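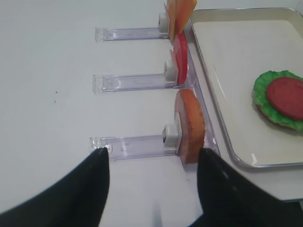

Koubek Display Props — Counter Display Support

Ticket 622
Subject: Exploded burger display, slices leaning / spacing off
Opened by: Nesma Mansour, Taltham shop
Assigned: Recep Bilgin
Priority: normal, bumped to high 7 September 2026
Status: closed, one part on order

Nesma Mansour
Setting up the burger stack for the front counter. Clear holders, one replica per holder, standing on edge. Cheese, tomato, bun on the table so far, lettuce and patty still on the tray. Problem is the tomato won't stay straight. Looks ok for a bit then tips back toward the bun. Cheese is fine. Bun is fine but heavy. Window goes live end of week so need an answer pretty quick.

Recep Bilgin
Hi Nesma. Couple things to check first.
Which holder is the tomato on, long or short? Does the white knob turn by hand? And is anything between the knob and the back of the slice, tape, putty, old glue?

Nesma Mansour
They all look the same length to me. Knob turns yes, way too easy. No putty. There's a shiny patch on the back of the tomato where I think glue used to be.

Recep Bilgin
OK shiny patch is the old adhesive pad, came off with the last set probably. Pad has to be replaced, the knob alone won't hold a slice upright. Do this:
Take the tomato off. Wipe the back with a dry cloth, then a little rubbing alcohol. Don't use acetone, it eats the paint.
Tighten the knob on the rail. Finger tight. Stop there.
New pad on the knob, press 30 seconds.
Leave it overnight lying face down, holder sticking up.

Nesma Mansour
No spare pads in the box. Only the card with the part number, 899.

Recep Bilgin
899 is right. Mailing a sheet today. In the meantime a small square of clear mounting tape will get you through, the thick kind. Thin stuff lets go under the lights.

Nesma Mansour
Tape on. Tomato standing. Left it overnight like you said, still straight this morning.
New problem — spacing. With the holders side by side the gap between cheese and tomato isn't the same as tomato to bun. Shows bad from the customer side.

Morven Niven
Jumping in, Recep is out till lunch. Line the flanged ends up first, not the food. Everybody lines up the food. Put a ruler or a box edge along the flanges, push all the holders against it, then slide them apart evenly. Cheese is thin and the bun is thick so if you go by the slices you will chase it all day.

Nesma Mansour
Did that. Much better. Bun still looks like it turns a little when I let go of it.

Morven Niven
Which way does the brown crust side face? Crust should be out, the pinkish tan side faces in toward the fillings. If it's on backwards the weight is off and it rotates on the knob.

Nesma Mansour
Ugh yes it was backwards. Flipped it. Sits still now.

Recep Bilgin
Back. Good catch Morven. Nesma, did the knob on the bun feel gritty when you turned it? We had a batch from Grorkach where the thread was rough, they'd seat crooked and work loose in a week or two.

Nesma Mansour
A little gritty. Not terrible. The other two were smooth.

Recep Bilgin
Then I'm swapping it. Adding one holder to the pad shipment, ref 603. Keep using the old one till it comes, just check it when you open up. Toss it after, don't mail it back.

Nesma Mansour
Thx. Also how do I clean the clear part? Fingerprints all over from me messing with it.

Recep Bilgin
Soft cloth, drop of dish soap, lukewarm water. No paper towels, they scratch. No window spray ethier. Take the food off first if the pad is fresh.

Zerrin Sezer
Note for the file. Second loose tomato this month, the Turkix store had the same thing. Same fix. Can we put a strip of spare 899 pads in every burger box? Would save us the ticket.

Recep Bilgin
Agree. Sent it to packing.

Nesma Mansour
Lettuce and patty are up too now, no trouble with those. Whole thing is on the counter. Ok to close from my end, will write if the new holder doesnt fit.

Closed by Recep Bilgin
Cause: worn adhesive pad (tomato), bun mounted backwards, rough knob thread
Outstanding: holder 603, shipping with pads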